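Tuesday, June 28, 2022

Gistero and Womeck Open Number Puzzle Lending Program for Preschools and Families

Wooden counting boards to be available through preschools, reading rooms and family centers beginning in July

Gistero, the early learning organization, today announced the launch of a lending program for wooden number puzzles, to be carried out together with the toy workshop Womeck. The program will place 2,000 puzzle boards with preschools, reading rooms and family centers. The first boards will be delivered in July, and lending to families will begin at each location as soon as its set has been received and checked.

The program, which will operate under the name Clasis, is intended for children between the ages of three and six. It allows a family to borrow a board for 28 days, return it, and take home a different one. There is no charge for borrowing and no deposit is required.

Number puzzles have been part of early learning rooms for generations. A child who lifts a numeral out of its slot, turns it over and finds its place again is practicing several skills at once, among them grip, attention to shape and the order of numbers. Many families, however, do not have room to keep a large collection of puzzles at home, and a child who has mastered one board is often ready for the next within a few weeks. Clasis has been designed with this in mind.

Boards in the lending collection fall into three levels. The first level covers the numbers one through five, with large pieces. The second level covers one through 10 and adds small pictures for counting, so that a numeral can be matched with a group of objects. The third level introduces simple addition, using separate tiles that children arrange on a flat tray. Locations may request any combination of levels, and may exchange part of their set twice a year.

Each board will be lent in a cloth bag with a drawstring. A printed card in the bag shows the complete board, so that parents and staff can see at a glance whether a tile is missing before the puzzle is returned. Lost tiles are to be expected with young children, and families will not be billed for them. Womeck will keep a stock of 3,000 replacement tiles for the first year, and participating locations may order single pieces by numeral and level.

Gistero has also prepared a short activity guide, which will be included with every set. The guide suggests starting with only a few pieces removed and leaving the rest of the board in place. A child can then work with two or three loose tiles on the table, and more can be taken out as confidence grows. 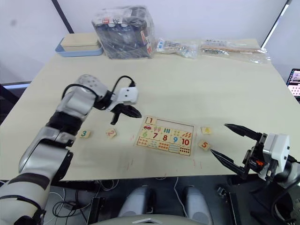
The guide further recommends a clear, flat surface at a height the child can reach comfortably, with enough open space on either side of the board to spread out the tiles. Adults are encouraged to say the name of each number aloud, to count the small pictures with the child, and to let the child try a piece in the wrong slot before offering help. Sessions may be short. Ten minutes at the table is sufficient for most three-year-olds.

Care instructions are printed inside the back cover of the guide. Boards should be wiped with a slightly damp cloth and dried flat. They should not be soaked, and should not be left on a heater or in direct sun. Locations are asked to wipe down each board and its tiles on return and to set aside any piece with a rough edge. Damaged pieces can be sent back to Womeck with the next order.

The program's storage shelves will be supplied by Oei, the furniture maker. Each shelf unit is low enough for children to choose a board themselves, and has shallow compartments so that the bags can be laid flat - stacking upright has been found to loosen the tiles.

Preschools, reading rooms and family centers that wish to take part may apply through the Gistero office. Applications should state the number of children served, the levels requested and the space available for shelving. Places in the first round will be given in the order in which complete applications are received. Locations that cannot be included in the first round will be placed on a waiting list.

About Gistero
Gistero develops and distributes learning materials for children under the age of seven and provides training for preschool staff.

About Womeck
Womeck is a workshop producing wooden puzzles, counting boards and replacement parts for schools and homes.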